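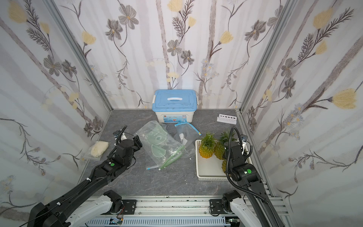

Issue 43, page 6

Kids' Corner > How Things Work > Touch Screens

How does a tablet know where your finger is?

By Irja Nurmi

You put one finger on the glass and a cartoon frog jumps. You did not push any button. So how did the tablet know?

The answer is electricity, but a very small and safe kind. Under the top glass there is a layer you can see through. It is made of thin lines that go across and thin lines that go up and down, like the squares in your maths book. The tablet keeps a little bit of electric charge on these lines all the time.

Your body is also good at carrying electricity, because there is a lot of salty water inside you. When your finger comes to the glass, it changes the charge at that one place. A chip in the tablet checks all the lines, many times every second. It finds the place where the charge has changed and says to the game: finger is here! Then the frog can jump.

Now you can understand why woolly gloves do not work so well. Wool does not carry electricity, and it keeps your finger too far from the lines. Some gloves have special thread in the fingertips, and with those you can play at the bus stop in November.

Water is a different problem. A drop of rain can also change the charge, so the tablet gets confused and opens things you did not ask for. Dry the glass with a soft cloth and it usually behaves again.

Try it at home

Ask a grown-up first. Touch the screen with the rubber end of a pencil. Then touch it with the side of a banana — yes, a real banana, with clean skin. Which one moves the picture? Write down what you think will happen before you try.

Yuxi Yan asked us if a cracked screen can still feel a finger. Sometimes it can, when only the top glass is broken. But do not test it, as broken glass can cut you. Show it to an adult.

Shares 397 | Comments 6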